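How Sombatkul writes its house rules for tabletop arms

Sombatkul tests robot arms for small manufacturers and software teams. Last August it replaced its old safety sheet, a single page taped inside a cabinet, with a written set of working rules for any session in which an arm handles everyday objects on a table. The lab manager who drafted them spoke to us on condition that the article stay on the rules and leave the staff out of it. The interview took place at the company's rooms in Novska.

The first draft had 166 rules. The version in use has 22.

"People read the first one once," the manager said. "I watched them initial the last page without turning the others. Most of it was repeating what the arm's manual says already, so we took that out and put in one line that says read the manual."

What stayed deals mostly with the table. A session may not start until the operator has gone through the object list, a short sheet naming every item that belongs on the surface and where it starts. Anything that isn't on the list goes off the table. The manager said this was the rule that met the most resistance, mainly from experienced operators.

"They feel they can see what's on a table. Fine, they can. But the person who looks at the log next month can't ask them. If the sheet says bowl, cup, bottle, then I know what was meant to be there."

Bottles get a paragraph to themselves. They have to be listed with a note on whether they are capped, and they may not be filled without sign-off. Clear plastic is also marked on the sheet as hard to see, for people as much as for cameras. "You reach across for the cup and knock the bottle. That's an ordinary kitchen accident, and we've had it here."
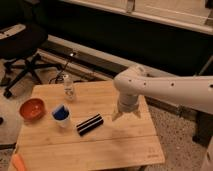
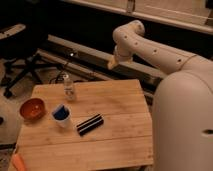
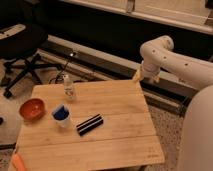 A bowl, a cup, a small bottle and a striped object on the tabletop, with the arm at a different position in each picture.

The next group of rules covers people. Two are required for any new task, one at the controls and one watching with a hand near the stop button. For a task that has already been signed off, one person is enough, provided the speed is kept at or below 70 percent of the setting approved for that arm. Hands stay off the table while the arm has power to its motors, even when it is standing still.

"The standing still part is where people slip," the manager said. "An arm that's paused looks the same as an arm that's off. We tell new staff to look at the status light on the controller and say out loud what it shows. They feel silly for a week and then they do it without thinking."

Asked whether the rules came from published standards, the manager said partly. The company follows the formal risk assessment process its customers ask for, and that paperwork is kept separately. The house rules sit below it and are meant for the person in the room. Where the two overlap, the formal document wins, and the house rule has to be corrected before the next session.

Some rules were borrowed. Grikent, a packaging firm that sends grippers to Sombatkul for testing, already had a practice of opening the fingers fully and checking them by eye before the first pick. Sombatkul copied it nearly word for word. It also took over Grikent's habit of writing down the finger type on each log sheet, after a mix-up in which a set of results could not be matched to the part that produced them.

Other ideas were dropped. For a while the draft called for tape marks under every object. Operators found that the marks wore away and were replaced slightly out of place, so the starting layout drifted. Positions are now given as distances from a corner of the table and checked with a ruler when it matters.

Logs are kept in Istatent, a record system the company wrote for itself. An entry takes a couple of minutes and asks for the task, the object list, the speed setting and anything unexpected. The last field can't be left blank. "Writing 'none' is allowed," the manager said. "You just have to type it."

We asked what happens when someone breaks a rule. The session stops and the reason goes in the log. There is no penalty for the first report, and the manager would like to keep it that way, although one customer has asked for something stricter.

"If I punish the report, I stop getting reports. I've told them that. We're still talking about it."

The rules are reviewed twice a year. At the next review the manager expects to rewrite the section on cables, which currently says only that they must be kept clear of the arm's reach. Operators have asked for a distance, and the lab hasn't settled on one yet.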